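Deveo Bench Code

The Deveo Bench Code is a set of good-practice rules for small robot arms that share a table. It was drawn up at the Llanos workshop in Drukinbridge and first issued in August by a working group under Bernd Hagedorn. The current text is dated 17 November 2019. The code is voluntary and does not replace national safety law or the instructions of the arm's maker.

Scope

The code applies to fixed tabletop arms handling items of no more than 500 grams. Mobile robots and arms working beside a conveyor are excluded. Part 1 covers the handling of objects, Part 2 the layout of the bench, and Part 3 records.

Handling of objects

Part 1 requires that an object be held over its container before the gripper opens. An arm with no task in a given step must be parked clear of the working arm's path. Objects not yet in use are to be set apart from the container, so that a moving cable or link does not sweep them off the table.

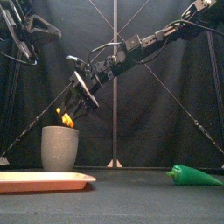 A yellow-orange piece held above a gray cup, with the second arm clear of the table.

The release height is left to the operator, but it must be written down and kept the same for all runs in a series. A series may not exceed 400 runs without an inspection of the gripper fingers.

Layout of the bench

Under Part 2, each base must be firmly fixed to the table. Cables need enough slack for the full reach of the arm, and loops must be checked by hand at the start of each shift. Hanging cords are to be tied.

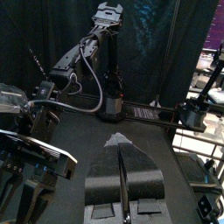

Ties and labels are inspected together, and any that have worked free are replaced before power is restored. A plain, dark backdrop is recommended where cameras are used, though an early draft by Noémie Rey had made it compulsory.

Records

Part 3 calls for a bench log showing the operator, the parts changed and every unplanned stop. Logs are kept for 3000 operating hours. Marcelle Poulain's review of the first logs covered 1073 entries and led to a shorter form, now printed as Annex B.

See also

Prundik gripper checklist
Emergency stop
Cable management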